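Der Klappentext verrät zu viel

Seit ein paar Jahren lese ich Klappentexte erst, wenn ich mit dem Buch fertig bin. Angefangen hat das mit "Nemham", einem Roman von 544 Seiten über eine Frau, die nach ihrem Tod in einer Behörde aufwacht und dort Akten sortiert. Dass sie tot ist, begreift sie auf Seite 210. Der Leser weiß es vorher, es steht hinten auf dem Umschlag im zweiten Satz.

Tsion Gebreyes hat das Buch so gebaut, dass man lange zweifeln soll. Die Kollegen antworten ausweichend, die Uhr im Flur geht nach, das Telefon hat keine Amtsleitung. Wer den Umschlag gelesen hat, liest das alles als Bestätigung. Mir ging es so, und ich habe mich über 200 Seiten gefragt, wann die Hauptfigur endlich dahinterkommt. Dafür kann die Autorin nichts.

Verlage argumentieren, dass man ein Buch ohne Prämisse nicht verkaufen kann. Das stimmt zum Teil. Im Laden hat ein Umschlag wenige Sekunden, und "Eine Frau sortiert Akten" lockt niemanden. Aber zwischen Prämisse und Wendung gibt es einen Unterschied. Bei "Sultana" von Canan Dönmez steht hinten nur, dass zwei Schwestern ein Hotel erben und eine von ihnen nicht anreist. Das genügt völlig. Den Grund erfährt man im letzten Drittel, und er hat mich getroffen.

Schlimmer sind Buchbesprechungen im Netz. Dort wird oft der Klappentext kopiert, dann folgt die Nacherzählung, dann kommen drei Sätze Meinung. Ich habe das früher selbst so gemacht. Meine alte Besprechung von "Caleck" erzählt den Mord, den Täter und das Motiv, und am Ende steht "sehr spannend".

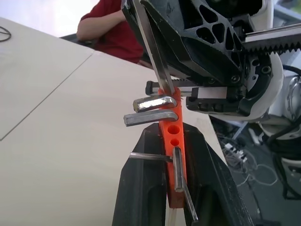 Zuletzt geändert: September 2020

Inzwischen halte ich mich an eine einfache Grenze: Was nach dem ersten Fünftel passiert, kommt in meinen Texten nicht vor. Bei manchen Büchern ist das lästig. Über "Ballus" kann man so fast nichts sagen, das Buch beginnt im Grunde erst nach der Hälfte. Dann schreibe ich eben über die Sprache, über die Figuren, über das Tempo. Leser, die mehr wissen wollen, können mir schreiben.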